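Lachance Users Forum > Teaching and Demos
Thread: Wrist view blurs when I teleop near the sink

mastano_mule
Posted Thursday, April 9, 2026

Recording demos for a dish clearing task on a Lachance arm, driving it by remote with the Mastano handles. I have 274 episodes so far. The overhead view is fine. In the wrist view, a lot of the frames near the bowls are smeared. Should I throw those episodes out or keep them? A typical one:

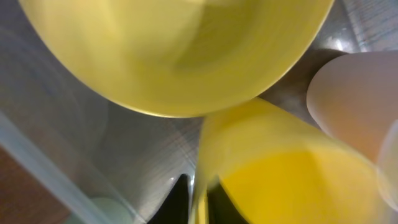

Wrist view, big yellow bowl at the top and a smaller yellow piece under it, gripper finger on the right.

gravelpit
Keep it. You can still tell where the rim is and where the finger is. If you cut every episode with blur, you will end up with only the slow ones, and then the policy crawls.

tin_lantern
I disagree with gravelpit. The big bowl is smeared and both pieces are yellow. The lower one's rim looks like it touches the underside of the big bowl, or close to it. If I can't say where one stops and the other starts, I don't want to train on it. Slow down for the last bit before the grasp and record again.

gravelpit
One frame is not the episode. What do the frames on either side look like?

mastano_mule
Mixed. Some clear up once I stop moving. I think I rotate the wrist too fast on the way in. The handles are light and it is easy to overshoot.

Rerkport_Ed
Check your exposure before you redo anything. Brushed metal throws highlights, and auto exposure hunts over it. I fixed mine at 8 ms, added a lamp, and most of the smear went away at the same hand speed. The picture gets darker, so you do need the lamp.

tin_lantern
Fair point on exposure. I would still scale the handle motion down near the dishes. There is a setting for it in Clerkora under input.

old_socket
Has anyone tried moving the arm by hand for this instead? I get smoother paths that way. The downside is my own arm in the overhead view.

gravelpit
Tried it. Fine for open counter, bad around a sink. I kept bumping things with my elbow.

mastano_mule
OK. I'll lock the exposure, turn the scaling down, and record about 91 new ones. I'll keep the old set in a separate folder and train with and without it. Will post numbers when I have them.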